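Elta Shelving and Display – Support
Ticket 164
Subject: Picture frames tipping forward on display ledge
Product: Elta picture ledge, long, with Skatalex 5 x 7 frames
Status: Closed
Opened by: Stavov studio, front office

Original message

We put up two of your long picture ledges in June, on the wall under the mezzanine. They hold small black frames with prints that we change every few weeks. Since the last change the frames on the lower ledge will not stay put. They slide forward until the bottom edge hits the lip, then the top comes away from the wall and the frame goes over. It mostly happens in the afternoon when people are going up and down the stairs. Three frames have come down so far and one has a cracked corner. The upper ledge is fine. Same frames, same screws, same wall.

We already tried tightening the screws and wiping the ledge down. No change.

Reply from support

Thank you for the details. Please check the following and write back with what you find.

Put a small level across the ledge, front to back. The shelf should tip very slightly toward the wall. If it is flat or tips toward the room, frames will creep forward whenever the wall shakes.

Measure from the lip to the back of the ledge at both ends. The two measurements should match. If they don't, the back rail is bowed.

Look at the backs of the frames. If the easel leg is folded flat but still attached, it can hold the frame off the wall at the top.

Please also tell us what the wall is made of and which screws were used.

Customer update, 10:20 a.m.

Level: the upper ledge tips toward the wall a little. The lower one tips toward the room, more at the stair end.

Measurements: the same at both ends, so the rail is straight.

Backs: tan board, legs folded in. They were folded in before too, when we had no trouble.

Wall: drywall on metal studs. The upper ledge went into studs. The lower one is on plastic anchors at the stair end, the ones from the bag.
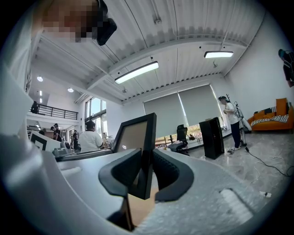
Can the frames stay on the lower ledge while we wait for parts?
Take them down for now and stack them flat on a table with a sheet of paper between each one. The anchor at the stair end is probably pulling, and it will loosen faster with weight on it.

Reply from support

The level reading explains the tipping. A plastic anchor in drywall next to a staircase will work loose over time, and the ledge then drops at the front. Retightening the screw does not fix it – the hole is already too wide.

We are mailing a bag of metal toggle anchors and a strip of clear bumpers. Steps:

1. Take everything off the lower ledge and remove the screws at the stair end.
2. Pull the plastic anchor. If it breaks, push it through into the wall.
3. Drill the hole out to the size printed on the toggle bag.
4. Put in the toggles, set the ledge back and tighten by hand.
5. Check the level again before the last turn. If the front is still low, slip the thin plastic shim behind the bottom of the rail.
6. Stick one bumper on each top corner of every frame, on the back.

Please leave the ledge empty overnight before loading it.

Customer update

Parts came. The old anchor turned freely and came out with two fingers. Toggles went in without trouble. We needed the shim. The ledge now tips toward the wall the same as the upper one.

One question on the bumpers. On the Skatalex frames they stick, but we also have a few older Yimyam frames with a fuzzy backing and they fall off those.

Reply from support

Bumpers need a smooth surface. On fuzzy backing, put them on the wood or plastic edge of the frame if there is room. If there isn't, use a small dab of removable putty at the bottom edge where the frame meets the ledge. Don't use it on the wall, as it can lift the paint.

The ledge is rated for up to 20 frames of the 5 x 7 size when all screws are in studs or toggles. With the plastic anchors the limit is half that. We have asked for this to be printed larger on the instruction sheet.

Customer update, 4:15 p.m.

Putty works. All the frames are back on the lower ledge and none have moved since the morning, with the usual traffic on the stairs. We will swap the cracked one ourselves – there is a spare in the cabinet. OK to close.

Closing note

Cause: plastic anchor loose in drywall, ledge tipping forward at one end.
Fix: toggle anchors, shim behind lower rail, bumpers or putty on frames.
Parts sent: toggle anchors, bumper strip. No charge.
Follow-up: none requested.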